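Druvwood community kitchen swaps its old stuff for new, one colander at a time

By Iwona Tokarz

If you've walked past the old Tshabalala building on your way to the bus this February, you may have noticed the lights on until well past nine. I finally went in to see what was going on, and I came out two hours later with sore feet and a bag of somebody's cookie cutters (more on those in a minute).

The Druvwood play kitchen and swap room is getting ready to reopen. For anyone new to the neighborhood, it's the big room on the ground floor where kids get to "cook" with pretend food while the grown-ups trade real pots, plates and gadgets they don't use anymore. It closed in the fall when the floor needed work, and my two have been asking about it ever since. Every single week! So I was pretty happy to hear from Nusrat Wickramasinghe that the floor is finished and the sorting has started.

Sorting is a big word for a very big job. People kept dropping things off all winter, and the swap room ended up with 268 donated pieces, all written down in a blue notebook that Nusrat carries under her arm. There are mixing bowls, cake pans, a fondue set, and more potato mashers than one town could need. I told her I'd take one and she handed me two.

The way it works is simple enough. Everything gets washed, dried and spread out on a table so you can see what you've got. Chipped things go in one crate, things that need a new lid or a new cord go in another, and the good stuff gets grouped into sets for the shelves. I was put on cups and plates, and I can report that matching them by color is way more fun than doing my own cabinets at home. I got a bit bossy about the greens, I'll admit.

The play food comes out at the same time, mixed in with the real kitchenware, and I love that. My daughter's favorite is the fruit. She used to line it up on the windowsill and sell it to strangers for buttons, and I'd bet money she goes straight back into business on opening day.

There's also a new corner this year with a screen and a few decorations, for movie afternoons once the weather turns bad. Nusrat wants cooking shows. The kids, when asked, voted for anything with monsters in it. I think the kids are going to win that one.

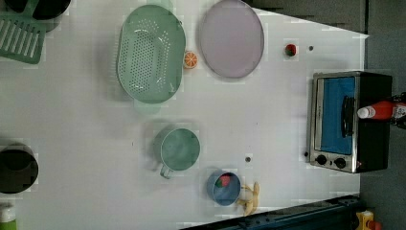
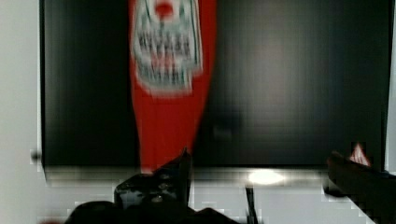
Getting ready at Druvwood: a green colander, mug and play fruit on the sorting table (first photo), and the big black screen with a toothy red banner hanging in front of it (second photo).

Money has been the slow part. The floor cost more than anybody had planned for, so a soup supper was held at the Orka café down the street, and it brought in $2,727. I was there and I can tell you the lentil one ran out in the first half hour. That paid for the last of the floor boards and left enough over for a new set of shelves, plus a proper rack for drying dishes, so we can all stop balancing things on towels.

The shelves came from Prultari, the little workshop behind the hardware store, and they're low enough for a kindergartner to reach the bottom two. The top ones are for knives, glass and anything with a plug. I was glad to see that, having once spent a whole afternoon there keeping a toddler away from a waffle iron.

A few things have changed from last year. You can now take home up to 4 items per visit without bringing anything in, which used to be a sore point for folks who had just moved and had nothing to trade yet. If you do bring something, please wash it first (please!) and tape any loose lids down. Small appliances are welcome as long as they come with their cords. Nusrat asked me to say that she can't take any more mugs with company names on them, and she said it twice, so I think she means it.

Play food is still very much wanted. The vegetables went missing over the years, one carrot at a time, and the fruit is outnumbering them badly. If you've got a bin of it in a closet and your kids have moved on to other things, this is a good home for it. Wooden, plastic, felt, it's all fine.

Opening day will be announced on the door and on the library bulletin board as soon as the final walk-through is done. Doors open at 10 in the morning, there'll be coffee, and the first 300 visitors get a paper recipe card printed from the ones people have tucked into donated cookbooks. I read through a stack of those and copied down one for plum cake before anyone could stop me.

If you want to help with sorting before then, evenings after six are best. Come in by the side door, bring a dish towel, and ask for Nusrat. And if the cookie cutters shaped like barnyard animals were yours, they're at my house now and they're very happy. The goose came out great.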